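Proltel Trims Guidance as Skadlow Contract Slips Into Second Half

Proltel has lowered its full-year revenue outlook after confirming that the first phase of its Skadlow supply contract will be booked two quarters later than planned. The company released the update at 7:00 a.m., before the market opened, and left its dividend policy unchanged.
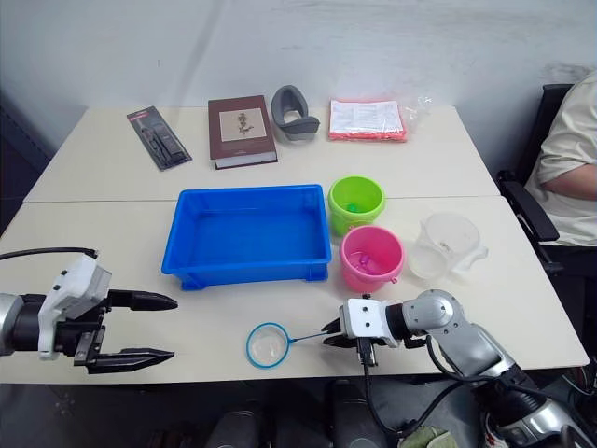

Household items and plastic containers on a white tabletop.

The Skadlow order covers 3000 units, to be delivered in batches of 300 with a final part shipment of the same size. Management had expected to recognize the first 1000 units by the end of March. Acceptance testing started late, and under the contract terms no revenue can be booked until the customer signs off on each batch. The order itself has not been reduced and pricing is fixed.

Gross margin guidance is maintained. Proltel said component costs were in line with budget and that freight rates had eased since the last update. Operating expenses will be slightly higher in the first half because the assembly line at Senley was staffed ahead of the original schedule.

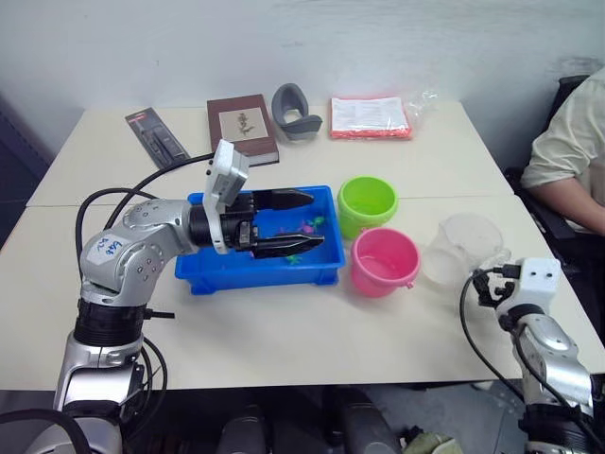
Staff Writer
Equities Desk

Working capital is the item to watch. Finished units held for Skadlow will sit in inventory until acceptance, and the company has drawn on its revolving credit line to cover the gap. Net debt is expected to peak in the second quarter and fall as batches are invoiced. Proltel stated that it remains inside both of its lending covenants — interest cover and leverage — and has not asked for a waiver.
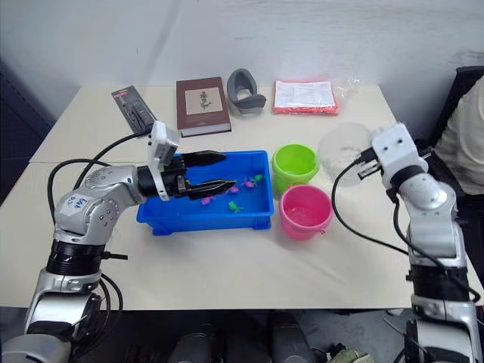
Photo: Kandpal

The other divisions are trading as expected. Service revenue rose 2 percent in the period, helped by renewals among smaller accounts, while spare parts were flat. The order book outside Skadlow is ahead of the same point last year.

Shares opened lower and recovered part of the loss by 11:00 a.m. on light volume. The delay moves earnings between periods, but it also leaves the full-year result more dependent on the final quarter.
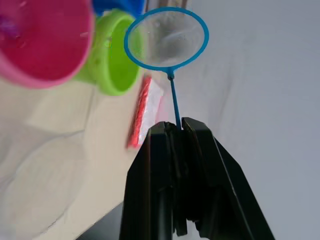

A small blue toy net held at the handle.

Proltel will report half-year results in August. The statement will include a delivery schedule for the remaining Skadlow batches.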